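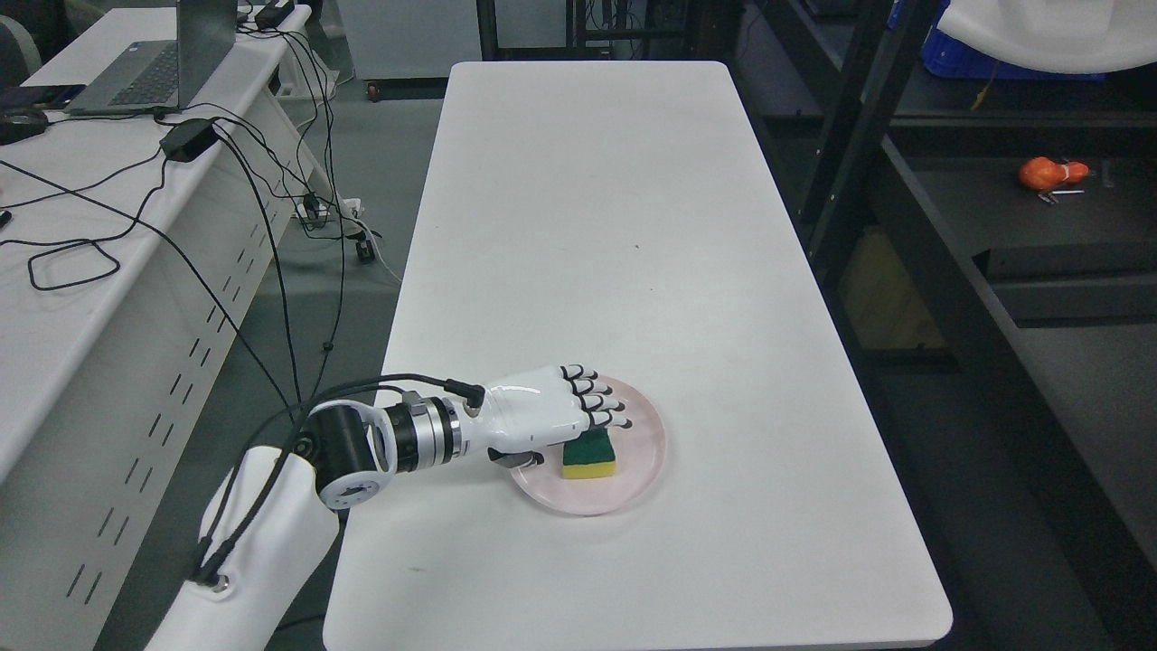

Esponja de dupla face sobre o prato rosa, mesa branca.

De: Sorcha MacAulay
Para: lista Copa e Utensílios
Data: 2022-02-08
Assunto: Re: lugar da esponja entre usos

Respondo à parte do armazenamento e deixo a do detergente para outra mensagem.

Em resposta à mensagem 2466 desta lista:

> Na copa de Festumdale continuamos a deixar a esponja em cima de um prato
> raso, na mesa. O prato tem um rebordo baixo e segura a água que escorre.
> Há quem proponha passar tudo para a prateleira metálica. Pergunto:
> 1) o prato serve, ou convém um suporte com furos?
> 2) a face verde fica para cima ou para baixo?
> 3) a prateleira aguenta a humidade sem manchar?

1) O prato serve como apoio temporário durante a lavagem. Como lugar permanente não o recomendo. O rebordo retém a água, e a espuma, assente nela, volta a absorvê-la. Quem quiser manter o prato tem de o esvaziar e secar no fim de cada turno. Um suporte com furos dispensa esse passo, desde que tenha por baixo uma bandeja que se possa retirar.

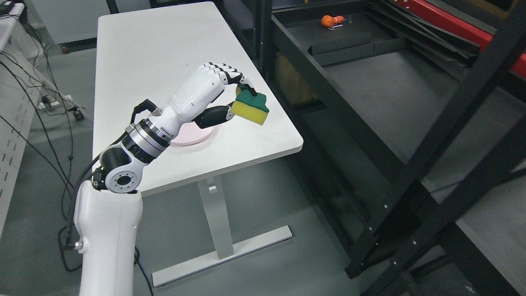 Convém também espremer a esponja antes de a pousar, sempre sobre o lava-loiça. A espuma amarela retém muito mais água do que o esfregão, e uma esponja mal espremida demora o dobro do tempo a secar no mesmo suporte. Pegar-lhe por um canto e levantá-la uns segundos dá uma indicação suficiente: se ainda pinga, volta a espremer-se.

2) Face verde para cima, se a esponja ficar deitada. O esfregão é mais rígido e, virado para baixo, prende restos de comida contra o prato. Se houver maneira de a pôr de lado, apoiada na aresta comprida, melhor: as duas faces ficam expostas ao ar e a questão deixa de se pôr.

3) Depende do acabamento. Na estante cinzento-escura o ponto fraco são os parafusos. O tabuleiro intermédio tem rebordo a toda a volta, logo acumula água tal como o prato, e a água parada acaba por chegar às cabeças dos parafusos junto aos cantos. Num móvel parecido, comprado à Flonosier em junho, apareceu ferrugem nesse sítio ao fim de 6 semanas. As chapas não tinham nada.

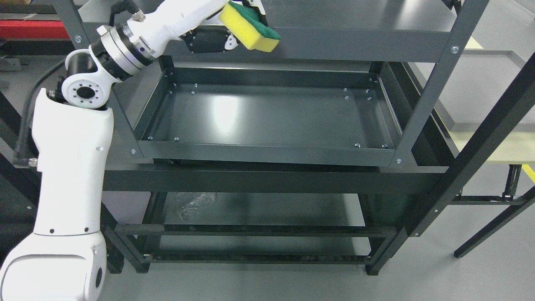
A prateleira de cima é a que eu usaria, por ter melhor circulação de ar e por ser mais fácil de limpar. Mesmo assim, com um suporte entre a esponja e o metal. Os níveis de baixo ficam para material seco: panos dobrados, sacos, embalagens fechadas. Perto do chão não poria nada que toque em loiça.

Quanto à substituição, a ficha interna 379 indica troca semanal para uso diário. Na prática troco mais cedo se a espuma começar a descolar do esfregão ou se ficar cheiro depois de enxaguada. O suporte da Sustell que referi no outono passado continua a servir - a única queixa é a bandeja, estreita para uma esponja de tamanho normal.

Falta saber a largura útil da prateleira de cima. Se alguém de Festumdale puder medir por dentro, em milímetros, confirmo se o suporte cabe ao comprido ou só atravessado.

Sorcha MacAulay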